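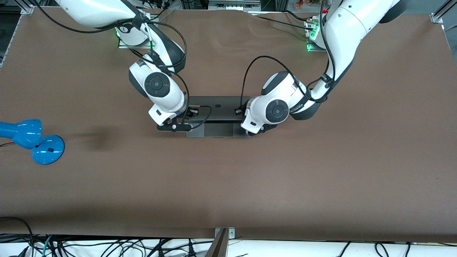
The Last Bus to Kevavov

I'd promised Corey Bright I would be on the last bus, so of course I was standing in Guoqing Ren's kitchen at ten past nine, arguing over soup. He wanted 300 for the boat. I had 100 in my sock and a bag of onions.

"It leaks," I said.

"It breathes," said Guoqing, and gave me more soup. (It was very good soup, I'll give him that.)

I could hear the bus coming down Plisura hill, coughing the way it does in February, and I knew Corey would be at the other end with her hood up and her feet freezing. She'd already told her mother we had a boat. She'd told the whole of Kevavov, knowing Corey, and picked the paint.

So I put the onions on the table, next to the money, and after a bit I took off my watch as well. Guoqing held it to his ear for ages.

"Does it keep time?"

"It's two minutes slow."

He looked out at the road, where the bus was just pulling in, and laughed until he had to sit down. Then he threw me the key and I ran - soup down my coat, one boot undone - shouting at the driver to wait.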